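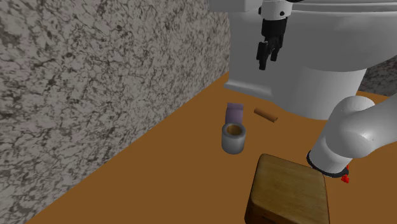 4.2 Rules for Recording Simulated Grasping Episodes

The Bridel guideline was written for physical work cells, and it says little about simulation. We kept its wording where we could and added three rules of our own. All 2,967 episodes in the Cidbridge set were checked against them, and 2,116 passed on the first check.

The first rule concerns the start state. Each episode must store the pose of every object on the floor plane, including objects the task does not use. In Figure 1 these are a small purple object, a brown cylinder, a gray open-ended piece and a wooden block. The gripper must be clear of all of them when recording starts.

The second rule concerns views. An episode needs at least one view in which both gripper fingers can be seen along with the target. Close views are allowed even if the rest of the arm is out of sight, as in Figure 2.

Figure 2. Close view of the gripper, with the purple object near the opening between the fingers.
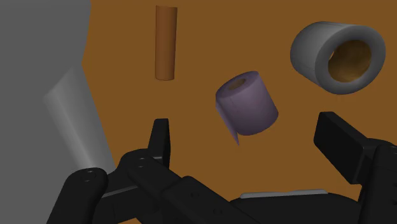 One outside reviewer objected that a rule about views should not be pass or fail. A partly hidden finger, the reviewer wrote, may matter a lot for a thin rod and hardly at all for a block. We agree in part. The rule stays pass or fail, but the log now has a field for partial cover, filled in by the Wegener checker.

The third rule concerns the scene itself. Surface textures and object colors are set before an episode begins and stay fixed until it ends. Changes between episodes are fine – they have to be logged with the seed. Figure 3 has the speckled stone surface on the left and the plain orange-brown one under the objects.
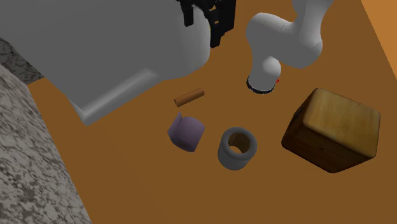
Of the episodes that failed the first check, 531 were missing only the seed and could be repaired from the Nolterach run logs. The others were recorded again in May under the same task settings. We did not edit stored poses by hand at any point, and files with a changed checksum were rejected. Section 4.3 gives the log format.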